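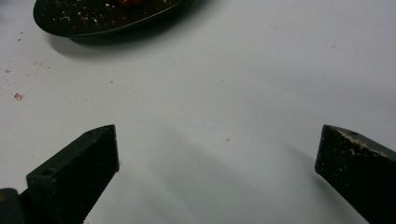 Ticket 752, skewer cell, Planereck kitchen
Opened by: Rostam Kordestani
Status: open

Crumbs stay on the jaws and the white surface, and the grip gets worse after lunch. Before, each of us wiped only his own knife. Now we must also clean the tool, and this time is not in the shift plan.
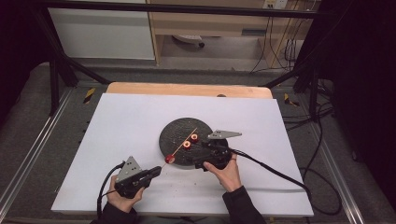
Skewer work at the white board, both grippers in hand.

Reply, 14:10: Please brush the jaws every 185 skewers. I asked Mahmoudi to add the minutes to the plan.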